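Iron tablets, month four

I had my follow-up blood test in August and the ferritin has come up to 56. In spring it was 16, so I'm pleased with that, though I was told to carry on with the tablets for a while longer.
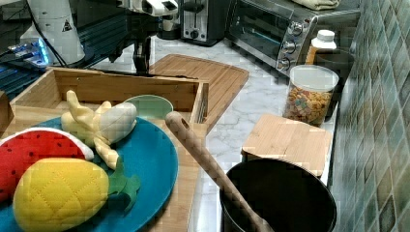
The first month was the worst. I was taking them with breakfast and a mug of tea, and my stomach hurt until lunchtime. Nhi Vi, the pharmacist on our road, asked what I was having them with and told me tea and coffee get in the way of the iron. She suggested water or a small glass of orange juice, and leaving an hour before the first cup. I moved the tablet to mid-morning and the cramps eased off within the week. The constipation didn't. Prunes helped a bit. More water helped a bit more.

The practice nurse later switched me to one every other day. I keep forgetting which day I'm on, so I put a tick on the calendar in the hall.

Food has changed less than I expected. I eat more lentils and I buy tinned sardines again. My cereal is a fortified one anyway, but I'd been having it with a big coffee for years. Mwajuma Kombo lent me a cookbook with a good spinach and chickpea stew in it and I make that in a large pan and freeze half. I tried liver once and won't be doing it again.

As for how I feel: I can get up the hill from the station without stopping. My hair has stopped coming out in the shower so much. I'm still tired in the evenings, but I was always in bed by ten, so I can't blame all of that on iron.

A couple of people asked in the comments whether I bought the tablets myself. No, they were prescribed after a blood test, and I'd get the test done first. Being tired can be lots of things, and too much iron is bad for you as well. If you have small children in the house, keep the tablets locked away.

Next test is in three months. Oi-ling Chien, you asked for the stew recipe, I'll type it out when I find where I put the book.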